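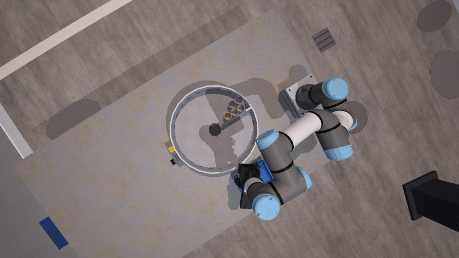 Which gripper should I choose if I only want to run the ring task one time?
Take the Granach. It is the default in the config file, and all the baseline results were made with it. The Flevach needs its own calibration file, and you must load that before the first episode.

Rolero: gripper comparison in simulation

This folder holds the simulated episodes we used to compare two grippers, Granach and Flevach, on the same six-joint arm. The work table, the round bin and the rings are the same for both. Only the end effector and its controller settings change between runs.

Contents
episodes/ has 115 episodes for each gripper
config/ has the arm, camera and controller settings
notes/ has my remarks on failed grasps, by episode number

Task
The bin contains a small rack and five rings, orange and grey. An episode ends when the time limit of 60 seconds is over, or when the arm returns to its home pose.

Known problems
Contact with thin rings is not stable if the physics step is larger than 2 ms. Please do not compare runs made with different steps. The Flevach fingers sometimes pass through the rack at high closing speed. I marked these episodes in the notes but I did not remove them.

The Akande controller was added in October. Older episodes use the position controller, and the log header tells you which one.

Contact
Questions and corrections go to Ladi Afolabi, by the issue page of this project.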